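Measured Capacity and Usable Capacity in Small Kitchens

Product pages for countertop appliances list volume, wattage, and outside dimensions. Those numbers are accurate as far as they go. My objection is to the way they are used, by buyers and by people who write floor plans, as a stand-in for whether a kitchen will work. A counter is treated as a sum of square inches, and each appliance as a rectangle subtracted from it. What remains is called work surface.

The method fails because the remaining area is rarely in one piece. A 5-inch strip behind a toaster oven and a 13-inch strip beside a sink add up to a respectable figure on paper, and neither will hold a cutting board with room for a hand on each side. The useful quantity is the largest unbroken rectangle at the front edge of the counter. I have not seen it on a listing.

I spent a year on rental unit layouts with Hazel Bellamy and Virgil Filip at Lindqvist, a firm that refits older apartments. We were handed a standard that called for 553 square inches of clear counter in a studio. Every plan we drew met it. Tenants still prepared food on the stove top with the burners off, or on the dining table. Bellamy pulled the complaint forms for one building and found that the word "counter" came up more often than "heat" or "noise." The plans had been approved on total area, so the complaints were filed under tenant preference and left there.

Door swing makes the problem worse. An oven with a drop-down door needs its own depth again in front, plus a landing spot for whatever comes out of it. The landing spot is not optional, and it cannot be the same place where the raw ingredients are. A plan that shows the oven with its door closed describes the kitchen at the one time no one is cooking.

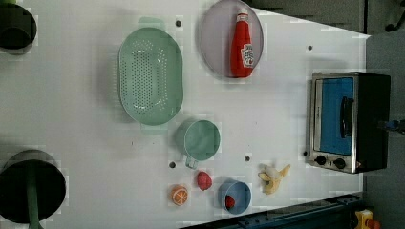
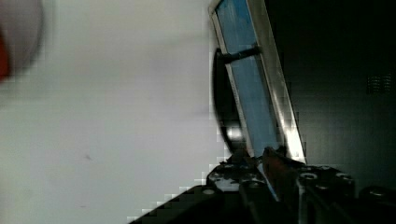
The usual reply is that people should own less. Wanda Boateng made this argument at a trade meeting in November, and made it well: most households could drop a third of their equipment and cook the same meals. I accept the premise. It does not follow that the layout can be excused. A household with one pot, one pan, and one colander still has to set the colander down somewhere while the pot is being emptied, and that requires clear space next to the sink. Fewer objects reduce the storage load. They do little for the handling load, which is set by the steps in the task.

A second reply is that folding and stacking products solve it. Some do. The Gidik over-sink board is a sound piece of work, and I use one. But a board over the sink takes the sink out of service, so washing and chopping have to be done in sequence. For one cook that is tolerable. For two it is a queue.

I would change the standard in one respect. Drop total clear area, and require a single clear rectangle of 211 square inches or more, at the front edge, between the sink and the cooking surface, measured with every appliance in place and every door open. A smaller number than 553, and much harder to meet. Filip tested it against our old drawings, and most of them failed — including two that had been shown to clients as model units.

Builders will object that they do not control what a tenant plugs in. They do control where the outlets go, and the outlets decide where the appliances end up. Moving a pair of outlets to the far side of the sink is cheap during a refit and expensive afterward. It should be on the drawing before the cabinets are ordered.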